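Collecting demonstrations for tabletop pick and place: what we log, what we throw out
Speaker notes, Hadiza Chukwu, Grelside manipulation group
Slot: 25 minutes plus questions. Clicker is on the lectern. Skip slide 9 if past the 18 minute mark.

Slide 1. Title

Name, group, one sentence on scope. The talk covers the collection side only. Training gets one slide near the end and Ebuka Ibrahim has the session after lunch for the rest. Thank Osaze Shehu for the teleoperation code and Natalie Crabtree for the labeling guide.

Slide 2. What one example contains

Define the terms early, the room will be mixed.
Episode: one attempt at one instruction, from the home pose to the release of the object.
Step: one row in the log. Joint positions, gripper opening, operator command, timestamps, one image per camera.
Instruction: a short sentence in plain words, written before the episode starts. "Put the potato on the green plate."
Outcome: success, failure or void. Void means the episode should not have been recorded at all (wrong layout, stopped stream, operator called away).
Stress that the instruction is fixed before the operator touches the controller. We tried writing it afterward in the first batch. Labelers described what the arm did, including its mistakes, and the failures came out looking like odd successes.

Slide 3. The task set

19 instructions in the current release, Stiltwood 2. All are single-object moves between two plates and the bare tabletop. No stacking, no pouring, no tools.
Each instruction names the object and the destination. It names the source only where the destination alone would be ambiguous.
We get asked why the set is this small. Answer: with a small set we can cover the layouts for each instruction properly, and the coverage numbers mean something. The earlier set, Jeltwood, had far more instructions and most of them had a handful of episodes each. A policy trained on it learned where objects usually were and paid little attention to the sentence.

Slide 4. Layout sampling

The layout sheet is generated before the session. For every episode it gives the support for each object (red plate, green plate, table), a coarse position on that support, and an orientation for the long objects.
The operator's partner places the objects from the sheet. The operator does not place objects. When one person did both jobs, the positions drifted toward whatever was comfortable to grasp.
Target is 400 episodes per instruction. Half keep the distractors in a fixed arrangement and half draw a new arrangement each time.
Pause here for a question if there is one. The fixed half is usually challenged. It exists so that we can measure the effect of distractors separately.

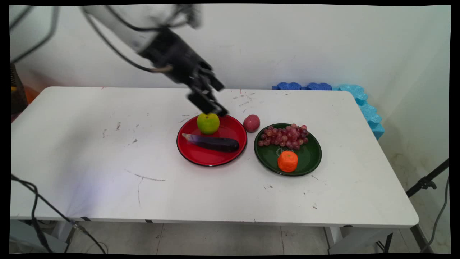

Slide 5. Approach, grasp, and where the two are split

We segment each episode into approach, grasp, transfer and release. The split is done from the log and checked against the video. Approach ends at the first closing command that is followed by a sustained change in finger opening. A closing command that the operator takes back within a few steps does not count. With the fingers open over the apple, and the eggplant lying across the front half of the same plate, the step belongs to approach however near the gripper is to either object. Proximity is a poor signal for labeling. Two objects on one plate are often close enough that a distance threshold would fire for the wrong one, and we want the label to depend on the command.

Say the following slowly, it is the part people write down: the target of a grasp is taken from the instruction and never inferred from the trajectory. If the trajectory goes to another object, the episode is a failure with the cause "wrong object". It stays in the archive and leaves the training split.

Slide 6. Object choice

Produce shapes were picked for the spread of geometry. The round items can be grasped from any heading. The eggplant needs the wrist turned across its long axis. The grapes have no clean outline and the fingers can land in many places that all look acceptable from above.
Grapes have the highest void rate in the set. Operators regrasp, the episode runs past the step limit, and the recorder closes it. We did not raise the limit. Adebayo Ajayi argued for a separate limit per object and he may be right. It would break comparison with the first release.
The potato is the smallest problem and gets the least discussion. Move on.

Slide 7. Operator variation

Every operator has a style, and it shows in the logs. Some come straight down. Others swing in from the side and correct late. Both are valid and we keep both.
Rules we do enforce:
Start from the home pose. The recorder refuses to open an episode otherwise.
No hovering to think. If unsure of the instruction, void the episode and start again.
Do not push objects with closed fingers to make a grasp easier. This was common in the first release and the policy picked it up within one training run.
Release only when the object is supported. Drops from height are marked as failures even when the object ends up on the right plate.

Operators rotate every hour. We looked at fatigue by comparing the first and last quarter of the hour. Approach time was stable, regrasps went up. The plot is in the appendix, do not show it unless asked.

Slide 8. Timing and synchronization

The arm state and the cameras run on different clocks. All streams are stamped at the host on arrival, then shifted by a per-stream delay measured at the start of the session. The measurement is a short scripted motion with sharp reversals. We line up the reversals in the video with those in the joint log.
Motion blur on the arm is left alone. We filtered blurred images out once and removed most of the transfer phase with them. The policy then saw an arm that was nearly always slow.
The delay file is stored next to the raw data. Raw data is never rewritten. Anyone who disagrees with our alignment can redo it.

Slide 9. Appearance (skip if late)

Scuffs and marks on the work surface stay. Cleaning them off between sessions would add a session cue that a network can read.
Lighting is not controlled beyond keeping the room lights on. Color cast varies between sessions and is logged as a free text note.
Camera positions are checked against a reference overlay every morning. If the overlay does not match, recalibrate before the first episode.

Slide 10. Review

Every failed episode is watched by two people. Successful ones are sampled. Reviewers see the instruction and the video, they do not see the operator's own outcome mark. Disagreements go to Natalie, whose decision is final and is written into the guide as a new case.
The most common disagreement is an object resting on the rim of a plate. Current rule: if any part of it touches the table, it is a failure. The older rule asked whether the object was "mostly" on the plate and reviewers could not apply it the same way twice.

Slide 11. What the policy does with it

One slide. Show the success table for the full set and for the fixed-distractor half alone. Point at the row for instructions that name an object sharing a plate with another. The random-distractor episodes make most of their difference there. Refer further questions on architecture to Ebuka.

Slide 12. Open items

Two-step instructions. The segmentation rule assumes one grasp per episode and will need a revision – Osaze has a draft.
Recovery data. Failures are archived with full logs, so late corrections could be cut out and relabeled. Cost per usable example is not known yet.
Second site. Idahosa will run the same sheets on the same arm model starting in September. Expect trouble with the overlay check, their mounts are different.

Questions likely to come up

Why teleoperation and no kinesthetic teaching? Hands in the camera view, and the joint log contains forces the arm cannot produce by itself.
Is the data available? Logs and instructions yes, video on request for now. Give the group address from the last slide.
Why no depth? Recorded for part of the release only. Answer briefly, offer to talk at the break.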